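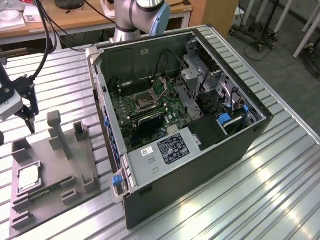

I make the Flotitz bench mat in a rented unit in Zastdale, and I made the first one purely for me. I fix old computers in the evenings, and I was sick of dropping tiny black screws onto a surface that let them roll straight off into the dark. A ribbed aluminum bench is great for strength and terrible for screws. And when you have a tower on its side with the panel off and the CPU socket sitting there empty with its bracket up, you really don't want to be crawling under the bench with a flashlight! So I wanted something soft, flat and a bit grippy that I could throw down before I started and roll up when I was done.

The Flotitz is one piece of gray silicone, 72 cm long, with a raised lip all the way around and 15 shallow pockets along the back edge. The pockets are different sizes (the two big ones on the left fit a bunch of standoffs or a tube of thermal paste, the little ones are for screws). I keep mine in the order I took things out, left to right, and then I go backwards when I put it all back together. You might have your own system. A customer told me she uses hers for beads and I love that.

It takes heat fine from a soldering iron set down by accident, but please don't leave one lying on it. You'll get a mark. Mine has plenty.

A word on static, as I get emails about this every week. The plain Flotitz is NOT an anti-static mat. If you want that, get the Flotitz Trummer, same size and same pockets, but in a darker two-layer material with a snap for a ground cord. The cord is in the box. The wrist strap isn't, most people who ask me already own one and I'd rather keep the price down.

Cleaning: warm water and dish soap, let it hang over a chair to dry. Skip the rubbing alcohol on the Trummer, it dulls the top layer. Lint does stick to both of them, more than I'd like, and a damp cloth gets it off.

What changed in the new batch: the lip is a bit taller, the corners are rounder, and I finally got rid of that funny smell the old ones had out of the package (sorry, everyone who bought one last December). The pockets are in the same places, so the stick-on labels you already have will still line up.

Shipping is through Skiltarance, usually 2 working days before it leaves me. Mats come rolled, so give yours a night under some heavy books and the curl goes away. If it hasn't gone flat after 9 days, write to me and I'll swap it.

Colors: gray only for now. Green is coming when I can get the material.

Page updated October 2023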